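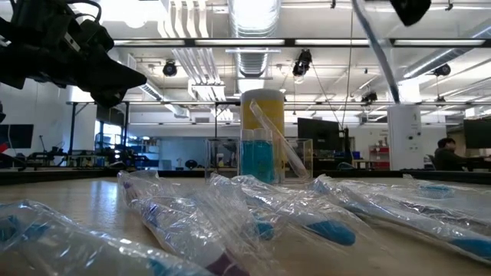

*Toothbrushes in clear plastic sleeves on a wooden tabletop.*

# Lirnmont Brush Catalog Transcriptions

Line-item transcriptions of the toothbrush pages in the trade catalogs of Tiedemann, a brush wholesaler in Lirnmont. The earliest catalog covered is the 1913 edition. Each row is one catalog listing: article number, handle material, bristle type, unit of sale, wholesale price, and the wording of the printed description.

The table has 507 rows and 12 columns. Hairbrushes, nail brushes, and shaving brushes in the same catalogs were not transcribed.

## Files

- `listings.csv`: the main table, UTF-8, comma-separated, header in the first row
- `materials.csv`: lookup table for handle and bristle terms
- `catalogs.csv`: one row per catalog edition, with page ranges and condition notes

## Columns in `listings.csv`

| Column | Type | Notes |
|---|---|---|
| `listing_id` | integer | Stable between releases |
| `catalog_id` | string | Key into `catalogs.csv` |
| `page` | string | As printed; supplements have a letter suffix |
| `article_no` | string | Keep as text, leading zeros matter |
| `desc_orig` | string | German, original spelling |
| `desc_en` | string | English translation |
| `handle` | string | Key into `materials.csv` |
| `bristle` | string | Key into `materials.csv` |
| `rows` | integer | Rows of tufts, blank if not stated |
| `unit` | string | `each`, `dozen`, or `gross` |
| `price` | decimal | In the currency of the catalog |
| `flag` | string | See below |

## Transcription rules

Descriptions were typed from scans by Lieselotte Heitmann and checked against the paper copies by Till Hollmann. Line breaks are dropped. Hyphens at line ends are dropped unless the word is hyphenated elsewhere in the same edition. Ditto marks are expanded to the full text they stand for. Abbreviations are left alone in `desc_orig` and written out in `desc_en`.

Prices are given as printed. No conversion to a common currency or a common unit has been made. A listing with separate prices for hard, medium, and soft bristle becomes 3 rows with the same `article_no`, so `article_no` must not be used as a key.

The printed term *Bein* is translated as "bone" throughout. *Elfenbeinartig* ("ivory-like") appears on several celluloid handles and is coded `celluloid` in `handle`. Where the catalog gives only a color or a trade name, `handle` is `unspecified`.

## Flags

- `P`: price corrected by hand in the catalog; the printed figure is used
- `S`: listing is on a pasted-in slip
- `U`: at least one character is uncertain, marked `[?]` in `desc_orig`
- `X`: listing struck through

A row can have more than one flag, separated by a semicolon.

## Known problems

- The catalog coded `T04` lacks its index and the last leaf of the oral care section. Numbering on the surviving pages suggests a short gap.
- `rows` is blank for almost all children's brushes.
- Two editions use the same article number for different goods. Match on `catalog_id` plus `article_no`.
- "Badger" as a toothbrush bristle is printed that way in the source. It may be a compositor's error carried over from the shaving section. It has not been corrected.
- Excel will strip leading zeros from `article_no` on import. Set the column to text first.

## Suitable and unsuitable uses

The prices are list prices to retailers. They say nothing about what a customer paid or how many brushes were sold, and discounts were handled by letter. The letters are held separately in the Devard deposit and are not part of this release.

Comparing material terms across editions is reasonable with the lookup table. Counting listings as a measure of what was in stock is not, as discontinued articles were often left in print.

## Changes in this release

- Split `material` into `handle` and `bristle`
- Added flag `S`
- Revised translations by Razia Jafri for all supplement pages
- Fixed swapped `unit` values on the travel sets

## Corrections

Send corrections to Jamie Mapplebeck at the Sonside reading room. Include the `listing_id`, the current value, and the proposed reading. The next merge is planned for January.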